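Reviews > Grippers > Hand-held

Trudar hand-held pair, bench notes. On loan from Stuvari, back in December.

Setup took 8 minutes from the box. The manual is thin — one sheet for calibration.

Trigger travel is smooth up to the last 5 mm, then stiffens. Stuvari say a softer spring is coming.

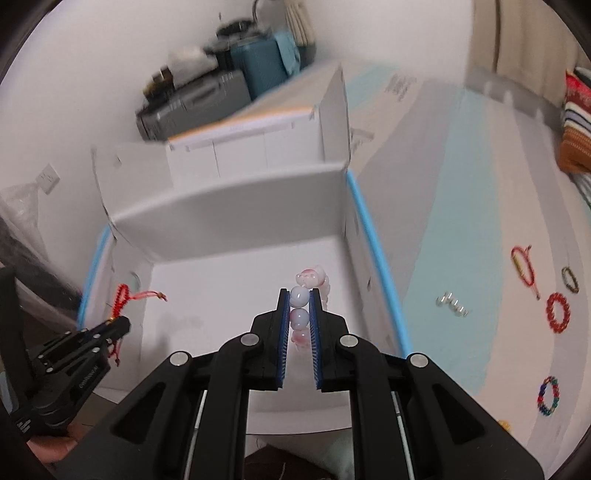 Pad grip is what I wanted to test. Small, slippery goods are the hard case. The ridged blue pads have the pale beaded bracelet pinched between them, lower beads hanging. Cord next.

Filed under: Tools, Grip tests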